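Search posts
Search
Thu 18 January
By Nirnel Desk Notes

Spent the morning on the white desk against the blue partition. It has needed a sort-out since we moved the office down the hall, and I had the place to myself until lunch. Posting as I go.

First job was everything that isn't used at that desk. Manuals, old mail, a stapler with no staples, a bag of adaptors for phones we don't own any more. All of it into one box, lid on, label on the lid. I'll go through the box in February.

The desk came from Tronano, second-hand, when they cleared out their upstairs floor. White top, a bit of a pain to keep clean, but you can find a dropped screw on it. The old brown one swallowed everything.

Second job was the cables. I pulled the plug on anything I couldn't name and waited to hear a complaint. One complaint, from the label printer. It's back on.

If you're doing this at home, tag both ends of a cable before you move it. Masking tape and a pen will do. I skipped this last time and spent an evening under the desk with a torch.

Measured the gap between the back of the desk and the partition. 45 mm, enough for a plug on its side if you're patient. I was hoping to slide the power board down there. It won't go, so it's getting screwed to the underside.

The partitions are Stimulton panels, the fabric kind. Pins hold well in them. Hook tape holds for a week or so and then drops whatever you've hung in the middle of a phone call.

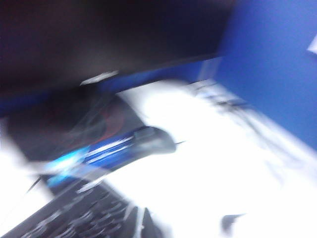 Should the screen go in the corner or in the middle of the desk?

In the middle, if you type all day. A screen in the corner looks tidier but you end up sitting twisted. Put it straight in front of your chair and let the corner have the phone or the paper tray.

Chair next. Dropped it a notch and my elbows now sit level with the desktop. It was set for whoever had it before me, and I'd never touched the lever.

Cleaning the white top: warm water, a drop of dish soap, a soft cloth, then a dry one. The Chatzigeorgiou spray from the supply cupboard leaves a film that catches the light from the window. Fine on the filing cabinet, so it's gone over there.

Pen marks needed a bit more. Baking soda on a damp cloth, small circles, no pressure. The blue ink came off. The black marker by the drawer is still there and I've put the tape dispenser on it.

Spent $6 on cable ties and nothing else. I looked at a proper cable tray and the one that fits was $370, which is more than the desk cost. Ties it is.

Rules for the desk from here, mostly for me. Keyboard, mouse, one notebook. A cup is allowed. Anything that's still there on Friday goes in the box.

Took around 3 hours all up, with a break for toast. Most of that was reading old mail I should have just binned.

Still to do: the drawer. It opens as far as a hole punch and stops. Tomorrow I'll try coming at it from underneath with a ruler.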